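THEA 527 – Theater for Young Audiences
Unit 3 handout: Adapting a folk tale for the stage

Read The Miller of Listthorpe before class. The script runs two acts and calls for 3 adult roles and a flexible chorus of children.

1. Props and rehearsal
Use rehearsal props from the first read on your feet. Keep your own water bottle off the props table. 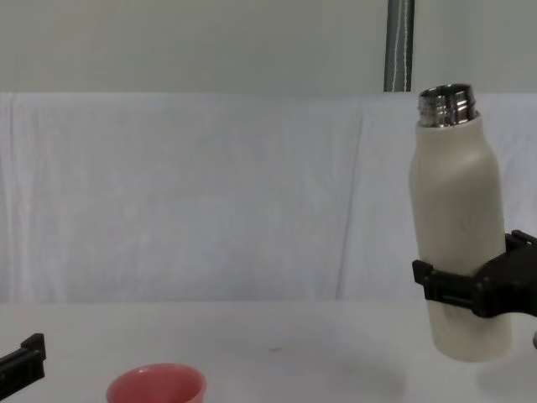 2. Narration
Belbridge gives most of the story to a narrator. The Merrick version hands those lines to the chorus – it plays faster but needs more rehearsal. Mark each place where a told line could be acted out.

3. Songs
A song should carry a decision or a change of place. Find one in Act 2 that does neither, and say what you would cut. 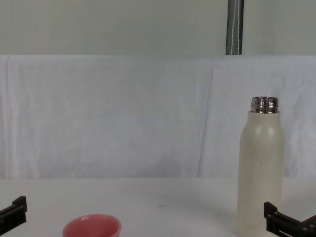 ASSIGNMENT

Choose a tale under two pages long. Write the opening scene, no more than 100 lines, for a cast of mixed ages. Attach a doubling chart. Scenes will be read aloud in the Kosolari Studio in March. Bring enough copies for your readers, with character names in capitals.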